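I drove out to see my cousin again on Saturday. He has a little over a year left at the state place (I won't name it, he asked me not to), and by now I have the drive down so well that the car more or less takes itself off at the right exit. The Saab has no working radio anymore, so it's a quiet trip, and I do a lot of thinking in it.

Quite a few of you wrote after the last post to ask how visiting works, since you have somebody going in for the first time and the handbook is no help. I can only speak for the one place, so please call yours before you go.

First, you have to be on the list. My cousin had to put my name on his form, then I had to send in my own form, and then we both waited. Mine came back once over a missing middle initial! Write everything exactly the way it is on your license, even if nobody has called you that since grade school.

Second, clothes. I have been turned around at the desk for a sweater with a hood, and another time for open-toed shoes, in July, with a line of tired people behind me. I keep a plain cardigan and a pair of flats in the trunk now, and I've lent the cardigan out more than once to a stranger in the parking lot. It always comes back.

Visits run in the afternoon and the desk opens at 1230, as the sign has it. I like to be there 15 minutes early. You leave your phone in the car, you get a locker for your keys, and you go through in groups of 4. If the count inside doesn't clear, you sit and wait, and that time comes off your visit. I used to get so upset over this. I still do, a bit, but I bring my patience along with my quarters.

The quarters are for the machines. He likes the peanut butter crackers and the terrible coffee, and we split a candy bar and talk about his mother's garden, and whether he should take the welding class or stay on in the laundry, where he knows everyone. I told him welding. He's leaning laundry. We'll see where he is in December when the sign-up comes around.

Going home is the hard part, and I haven't found a trick for it. I stop at the diner by the highway and have soup, and I write him a letter that same night while I still remember what he said. Plain white paper, blue or black ink, no stickers.

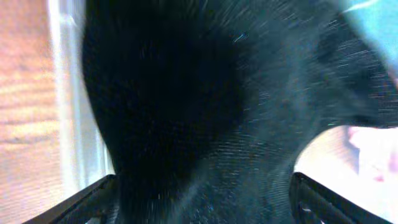
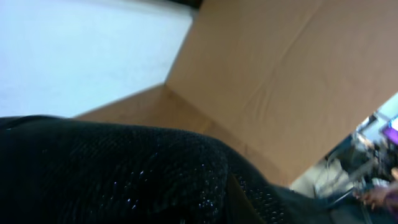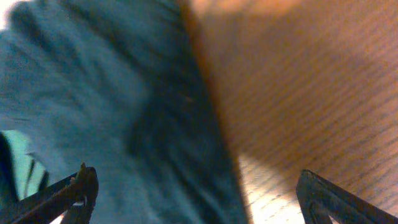
Gøran Hellström wrote that at his brother's place the letters are all scanned now and handed over as copies, so the color of the ink made no difference there, but that a page written too close to the edge came through with half the words missing, and he leaves a wide margin on both sides these days.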